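1/ Open day at Graneck, the Zilasau site. The sorting cell ran until 15:00, with 2 arms over one table.

2/ Parts come in on a long green belt. Test pieces are foam cubes, one color per class. Sullik wrote the pick logic — no vision on the gripper itself, per the handout.

3/ Second arm over the bin, yellow cube already on the foam liner, purple one still on the belt. 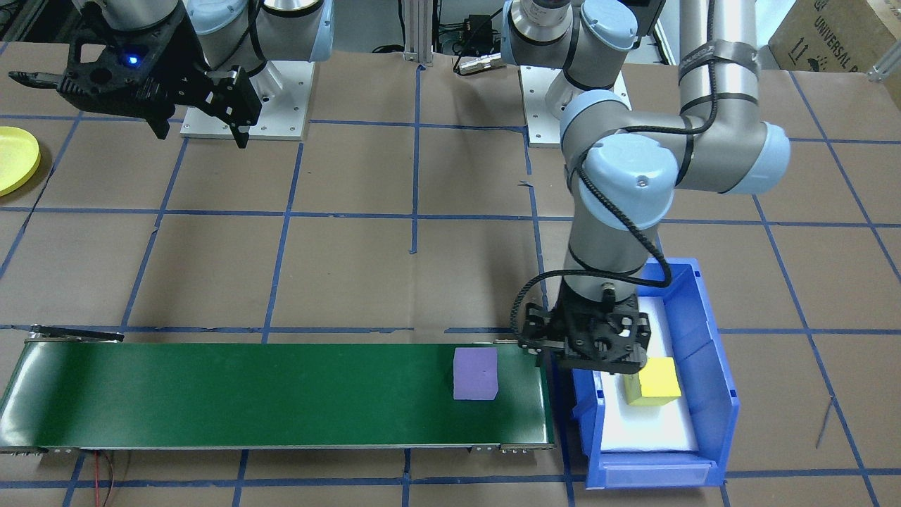

4/ Their log for March lists 1,005 picks. I asked about drops. Kowalczyk is sending the sheet — will post it here.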